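Last updated: July, 4:40 p.m.

FOR IMMEDIATE RELEASE

Furutow sets equipment budget for two-arm bench stations, first orders to go in before the fall menu

DUSEN - Furutow, the contract kitchen operator, said today it has signed off on a first equipment budget for automated bench stations and will buy 20 of them from Trelten over the coming fiscal year. Six go to the Dusen prep kitchen first. The rest follow site by site, as each kitchen passes a power and floor check.

Each station is two arms, two grippers, a fixed table and a controller. Work planned for the first round is light and repetitive: steamed buns, plating, lids on and off, portioning into trays. No frying, no knives. Those stay with the line cooks, and there is no money in this budget for changing that.

"We spent most of the spring arguing about the arms and hardly any of it arguing about the outlets," said Raelene Tomoana, head of equipment planning at Furutow. "Then we walked the kitchens. Half the questions were electrical. So the budget got rewritten, and the arms are now a smaller piece of it than people expect."

The company operates 91 kitchens, mostly in offices, hospitals and schools. Most will not see a station in this round. A kitchen gets on the list if it steams or plates the same item daily, has a straight run of wall for the bench, and can give up the space during setup without closing a service line. Kitchens that miss on one point can re-apply in the second half.

What the budget covers

The approved amount is split into four lines. Purchase of the stations. Site work, meaning outlets, cable covers, wall shelving and in some older buildings a new circuit. Spares, mainly gripper fingertips and cables, bought up front and held in Dusen. And staff time for training, which earlier drafts had left out completly.

Furutow has set aside over 1,680 paid hours for training in the first year. Those hours come out of the equipment budget and will not be charged to the kitchens. Site managers asked for this in writing and have it in writing.

Counter-top appliances are not being replaced. Stations have to work with ordinary steamers, pots and plates the kitchens already own, and Trelten has agreed to that as a condition of acceptance. If a station can only handle a special pot, it goes back. Glass lids were raised by several kitchens, as were oval plates, and both are on the acceptance list along with soft dough items that mark easily when gripped.

Leasing was looked at. Peeters, which handles Furutow's vehicle leases, quoted for the full order, and the quote was a fair one. In the end the company chose to buy the Dusen units outright and keep the lease option open on the remainder. The decision on that is due once the first units have been through a full quarter of service. A mixed arrangement is possible. Nothing signed yet with Peeters on the stations.

Timing

Site work in Dusen starts in July. Benches first, then power, then the arms. Acceptance runs happen in the early morning, ahead of breakfast service, with a cook at the bench the whole time. Kitchens further down the list will get a survey form and a visit. Please fill in the form before the visit, last time round the two came in the wrong order and several people had to drive out twice.

Payment to Trelten is staged: a deposit on order, a larger share on delivery, the balance held until a station passes acceptance in the kitchen where it will be used. A pass in Trelten's own workshop does not release the balance.

"Holding back the last payment was the one thing I would not move on," Tomoana said. "A bench in a workshop has nobody reaching across it for a plate. I want to see it in our kitchen, with our steamer, on a morning when the delivery is late."

Staffing

No positions are being removed under this budget. Kitchens recieving a station keep their current headcount through the first year, and at least two people per shift will be trained to stop, clean and restart it. Cleaning time is in the plan as its own item. Crumbs, starch and steam near the grippers were the top maintenance worry in the site survey, and wipe-down goes on the same checklist as the rest of the bench.

Cable routing is the other one. Loose cable under a table is a mop problem and a trip problem, so covers and clips are a required part of site work at every location. A site manager can't waive them to save money, and the line can't be spent on anything else.

What is not decided

Whether the second half of the order uses the same gripper. Whether school kitchens, which close for summer, should be scheduled together. Who pays for repairs after warranty on the leased units, if there are any. Answers on the first two before the fall menu goes out. The third depends on Peeters.

Suppliers of cable covers, bench tops and wall shelving who want to quote for site work can ask for the spec sheet. Quotes should show parts and labor separately. Lump sums will be sent back.
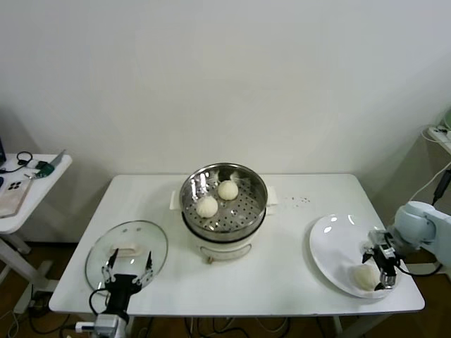 Quotes for the Dusen work are being taken now, later sites to follow. Press and supplier questions to Raelene Tomoana, equipment planning, Furutow, mornings are best.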